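Subject: Re: [dovlow-makers] Open day at Akura, is it worth the trip?

On a January evening a list member wrote:
> Has anyone been to one of the Akura open days over in Finanville? I'm tempted
> but it's 57 miles each way for me and I don't want to spend the whole time
> looking at posters. Do they let you get near the arms? And is there parking?

Yes, go! I went to the last one and had a lovely time, posters and all (there are posters, mostly in the corridor by the tea urn, and you can walk straight past them).

Doors open at 1000 but they were letting people in well before that, and I'd say get there early as the small room fills up quickly. Parking is round the back, past the tyre place. The front looks like a car park but it belongs to the gym and they are fierce about it.

The morning is talks. I skipped one and sat in on the one about Gu, their picking software, and followed maybe half of it. The bit I did follow was that they don't tell it what the things in the bin are. It looks, picks a spot to grab and has a go, and they keep a tally of how it did. They'd set themselves 900 tries for that week, and the chap running it seemed quite relaxed about how many of those were misses.

Then you get taken through to the arms in groups, and this was the part I'd drive over for again. They use ordinary household stuff, a brush, a plastic cup, that sort of thing, and the bin is just clamped to the table with the same clamps I've got in my shed. 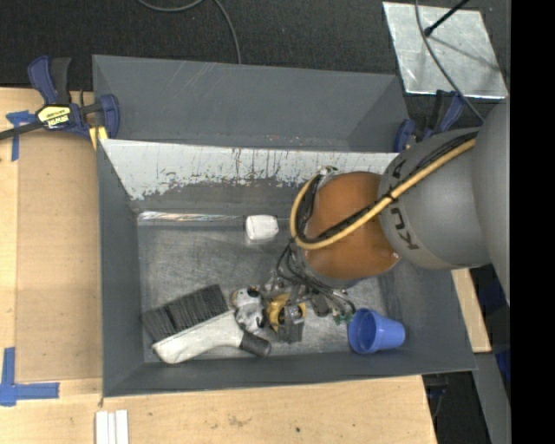

You stand behind a line on the floor, so near enough to see what the gripper is up to but you won't be allowed to poke anything. Ask questions though, they love it. I asked why the cables run down the outside of the arm and got a very long answer!

We had 2 goes round because the group after ours was late back from lunch. Bring sandwiches, by the way, the van only did chips.

I'm going to the next one and can take passengers from the Dovlow side, so shout if you want a lift.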